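Casico » About us » Who we are and what we get up to

Hello, and thanks for clicking through! I'm the one who writes this page (and answers the info inbox, and orders the tea), so if it sounds more like a person than a company, there's your explanation. Casico is a small robotics firm in Plaststead. We teach machines to do the fiddly jobs that people do at home without thinking, like putting the cutlery away or laying a table. It sounds easy until you try to explain to a machine what a chopstick is.

How we started

We began with 2 desks in a corner of the old Fodor building, which had lovely big windows and terrible heating. We moved to our present place on Wistmont Road when the desks started spilling into the corridor. There are 10 of us now. A few came from engineering, a couple from catering, one used to mend pianos, and I came from a school office, which has been far more useful than I expected.

Most of our early work was with heavy arms bolted to the floor. These days we spend much more time with hand-held grippers. You hold one like a big pair of tongs, do a job with it, and the camera on it records how you went about it. Those recordings are what our robots learn from. It's slow and repetitive, and some of us love it (I am one of them, I could happily do it all afternoon with the radio on).

Our open days

We open our doors twice a year, and the last one was on Thursday, July 11, 2024. We had 30 visitors, which for our building is a full house and then some. There were parents with children, people from the college, two retired toolmakers who asked the hardest questions of the day, and a lady who had come in to ask about parking and stayed until four.

I always say the same thing at the start: please touch things. A robotics demonstration where everyone stands behind a rope is a dull affair, and I've been to plenty. So there's a short talk, then a look at the big arm, and after that we get on to the table work, which is what people remember.

Table work means laying places and tidying them up again, with mats and cutlery like you'd have at home. We do it with a gripper in each hand. The first go is nearly always a muddle — your brain wants fingers and you've got two stiff pads — but most people have stopped laughing at themselves by the third try and gone very quiet and serious.
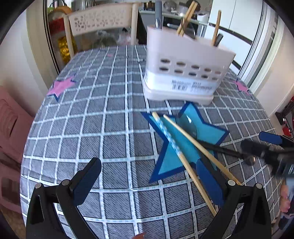 What visitors ask us

The question we get most is whether the robot minds what the table looks like. Well, yes, it does rather! If you only ever practise on a plain white surface, the machine gets in a fix the moment it meets a checked cloth. So we like patterns and we like odd shapes, and star-shaped mats are just the thing. Wooden chopsticks are good too, being thin and inclined to roll. A utensil holder gives you something to aim for, and getting a chopstick to go in upright is harder than any of us like to admit.

People also want to know how much practice a robot needs. For our last project we recorded 3,000 goes at table jobs, and I'd say we were only just beginning to be pleased by the end. We keep the clumsy ones as well. Someone dropping a chopstick and picking it up again is worth having.

And the children ask if it can do their homework. No. Sorry.

What we're like to work with

We're friendly, we're a bit untidy, and we'll tell you if we think a job is beyond us. We take on work for kitchens, care homes and anybody else with lots of small things to pick up and put down. If you have a task in mind, send us a few lines about it, or better still bring the objects in a carrier bag and we'll have a try while you drink your tea.

Coming to see us

The next open day is in October. It's free, but please write first so I can put your name on the list. We're on the ground floor with a ramp at the side door, and the number 30 bus stops across the road. Children are very welcome if they bring a grown-up. Wear something with sleeves you can push up, and if you'd like a turn with the grippers, come in the morning when the queue is shorter.

Contact us | Open days | Our projects | Working at Casico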